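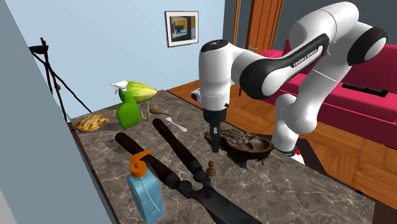 A simulated Franka Emika arm positioned beside a carved wooden bowl on a cluttered counter. Image: Zelter

Zelter to introduce robotic sorting at Stadthorpe returns centre

STADTHORPE, 2026-01-02 – Zelter, the household goods reseller, will bring robotic arms into the returns hall of its Stadthorpe centre under an agreement with Buschmann, its long-standing equipment supplier.

The centre employs 193 people and handles nearly 3,000 returned articles each day, from cutlery to garden tools. Items arrive unsorted and are currently lifted from the bench by hand. Under the new arrangement, the arms will move articles from bench to tray, while staff will continue to judge condition, set grades and authorise repairs.

The control software, Bernano, is being developed in simulation, where mixed household articles are laid out on a counter and the arm is required to approach each one without disturbing its neighbours. Trials on physical benches will follow once the software has completed 1,000 consecutive simulated picks to the standard agreed by both companies.

"Our graders were hired for their eye, and too much of their shift is spent reaching and lifting," said Cirilo Montes, Director of Operations at Zelter. "We expect the change to give them more time at the inspection table. It will also alter how shifts are organised, and we have begun that conversation with them."

No positions will be removed as a result of the program. Employees in the returns hall were briefed in December and may apply to train as cell operators, a role carrying a higher pay classification. Training will be offered during paid hours at the centre.

The first 2 benches will be converted initially. Manual benches will remain in service for fragile and oversized goods.

Media enquiries: Zelter Corporate Communications, Stadthorpe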